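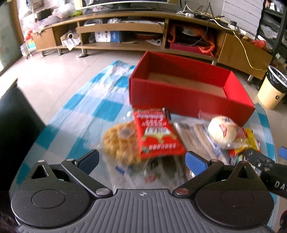

Vol. 4, p. 421

Lerimen method

The Lerimen method is a way of teaching robot arms to pick up and sort loose household goods from recordings made with hand-held grippers. No robot is present while the recordings are made. A person carries the tool, does the job by hand, and the camera on the tool keeps the view the robot will later have. Named for the Lerimen project, where it was first written up by Pacita Malabanan and Lorna Sarmiento. Sometimes called "carry-first" in older notes.

Background

Earlier work at Pirzada used teleoperation, one operator driving one arm. Slow, and tied to a single bench. Malabanan wanted recordings from ordinary living rooms, with the clutter left in: cables, chair backs, half-full shelves. Sarmiento handled the tracking side and wrote most of the software (see Vindar).

Equipment

A gripper with two fingers and soft fingertip pads; the pads are blue on the grippers shown. Linkages on each side move the fingers together. Camera sits so both fingertips stay in view. For two-handed jobs a second gripper is carried, and its pads may show at the side of the picture.

Procedure

Goods are put on a table near an open box. Packaged snacks are the standard set, as they cover a lot of cases at once: crimped bags, flat packages, a bread bun in plastic wrap. Clear wrap is the hard one. Depth estimates go wrong on it and glass tabletops make it worse, a checkered cloth helps the tracker find its place. The operator moves items one at a time or with both hands, then the set is mixed and started over. Clips with lost tracking are thrown out before training, not repaired.

Training

The policy predicts short runs of finger and wrist motion from the camera view alone. Position is stored relative to the gripper, so table height does not need to be measured. Vindar aligns the two hands in time. Early versions did this badly and the left hand lagged, fixed in the December release.

Results

The main set has 2,410 usable clips out of 4,000 recorded. A model trained on all of them completed 667 picks in the bench trial, against 421 for the teleoperation baseline given the same number of tries. Most misses were on clear bags, the fingers closed short or pushed the bag along the cloth. Bread was sometimes squashed, which the scoring at that time did not count as a failiure.

Criticism

The Foltard group argued that the trial favored the method, as the baseline had been trained on fewer rooms. Sarmiento agreed in part and a matched rerun was promised. Not published as of 2 September 2026. Others have objected to discarding so many clips, since the hardest grasps are likley the ones where tracking drops out.

See also: Vindar; Pirzada bench; Two-handed grasping; Foltard reply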